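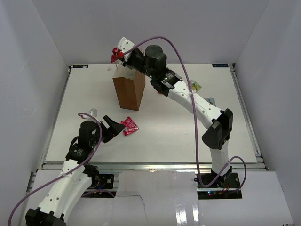

The right arm holds a small red object above a brown cardboard box.

Release date and running time of the film Derese
Community Help > Film and Television > Releases

Posted by Ghada Haddad, 2/6/18

I would be grateful for clarification regarding the theatrical release of Derese. The first poster stated that the film would open in August. The distributor, Woko, has since removed the month from its page and now lists the film only as "forthcoming." My local cinema, the Herkby, continues to sell advance vouchers for it, and I purchased two of these as a gift.

I wish to know whether the release has been formally postponed, and whether the vouchers remain valid if it has. I have also seen two different running times quoted and would like to know which is correct.

Nandini Rao

No postponement has been formally announced. Woko removes the month from a listing whenever a film is returned to the editing stage, and it did the same with Zuter, which opened on its original date. The change to the page should therefore not be read as a cancellation.

With regard to the vouchers, the terms printed on the reverse state that they are valid for 273 days from purchase and may be exchanged for any film of the same price category. They are not refundable in cash. If Derese does not open within that period, please present them at the Herkby box office, together with the receipt, and request an extension. Extensions are granted at the discretion of the manager. The main auditorium has 200 seats, and vouchers do not reserve a seat -- a booking must still be made once the schedule is published.

I am unable to confirm the running time. The longer figure appeared before the film was submitted for classification and should be treated as provisional.

filmdesk_north

It is delayed. The trailer was supposed to be out by now and there is still only the one poster. Zuter was late as well, as far as I remember. I would exchange the vouchers for something else.

Nandini Rao

For the record, Zuter was not late in cinemas. The home release was late, and this may be the source of the confusion.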